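# 床のゴミ拾い用グリッパ、指の予備は何組買う?予算相談スレ

**naswood_haru** 2022年11月1日

10月の会議で来期の設備予算を出せと言われて、いま表計算とにらめっこ中です。アームは今のを使い続けるとして、迷ってるのが手先まわり。黄色い柔らかい指、予備をまとめて買うか、いっそ硬い爪タイプに替えるか。 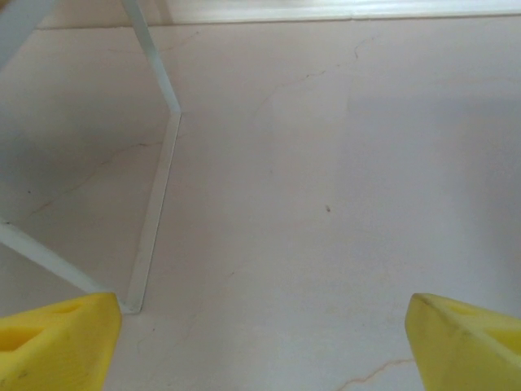 うちの用途は床に落ちた小物を拾うことだけなんですよ。重い物は持たないし、速さもいらない。ただ家具の脚のすぐ横まで手先を入れたいので、指の太さがけっこう悩みどころで…。いま見積もりに入れてるのは次のとおり。

- 柔らかい指の予備 2組
- 手首カメラの予備 1台
- 制御用ノートPC(Asusの型落ちで十分かなと)

抜けてるものがあったら教えてください!

---

**mochi_gear**

予備2組は少ないと思う。柔らかい指は消耗品だよ。うちは去年ケチって2組にしたら年度末に足りなくなって、追加の稟議で泣いた。写真の左の指も下のほうにこすれたような汚れがあるし、床仕事なら多めに見ておいたほうがいい。

---

**Darcy_M**

えー、私は逆。あのくらいの汚れなら全然使えるって。素材ものは棚に置いておくだけでも古くなるから、最初は2組で、減り方を見て買い足す派です。浮いたお金はカメラの予備に回したい。手首のカメラが止まると作業が丸ごと止まるので。

---

**mochi_gear**

> 減り方を見て買い足す

それができる会社はいいよね(笑)うちは年度の途中だと1,000円の部品でも理由書がいるんだよ…。

---

**naswood_haru**

うちもmochiさん寄りです。追加購入は通るけど、とにかく時間がかかる。硬い爪に替えた方っていますか?

---

**hiba_d**

替えて、戻しました。薄いので隙間には入るんですが、床に当てたときの音と傷が気になって。写真の床、細いひびみたいな線が何本か見えますよね。淡い色のつるっとした床だと傷が目立ちそうだし、私なら柔らかい指のままにします。

あと、白い脚みたいな斜めのフレームのそばで動かすなら、指を開いたときの幅を先に測ったほうがいいです。閉じた寸法だけ見て買って、うちは失敗しました。

---

**Darcy_M**

床の傷は速度を落とせばかなり防げるよ。硬い爪が悪いみたいに言われるとちょっと寂しい。真ん中へんにある黒い点くらいの細かいものだと、柔らかい指じゃつまみにくくない?

---

**hiba_d**

あのサイズは掃除機の仕事だと思います…!拾う物の最小サイズを決めないと、どっちの指がいいかは永遠に決まらないですよ。

---

**naswood_haru**

うわ、最小サイズ、仕様書に書いてなかったです。足します。開いたときの幅も明日測ってきます。

---

**larkitz51**

横から失礼。見積もりに取り付けネジと工賃が入ってないのでは?うちはMészárosという小さな工房に頼んで、指の交換と調整込みで出してもらいました。部品代だけで予算を組むと、後から足が出ます。送料も忘れがち。前に1,554円の送料が予算外扱いになって、経理と半日もめたことがあります。

---

**naswood_haru**

送料で半日はきつい(笑)工賃と送料も別の行にしておきます。

指は柔らかいほうで4組に増やして、カメラの予備はそのまま。PCは手持ちで動くか試してから決めることにします。硬い爪は1組だけ借りられないか聞いてみるつもりです。Darcyさん、低速のときの設定、よかったら今度教えてください。

---

**Darcy_M**

いいよー。設定メモを探しておくね。でも4組はやっぱり多いと思う!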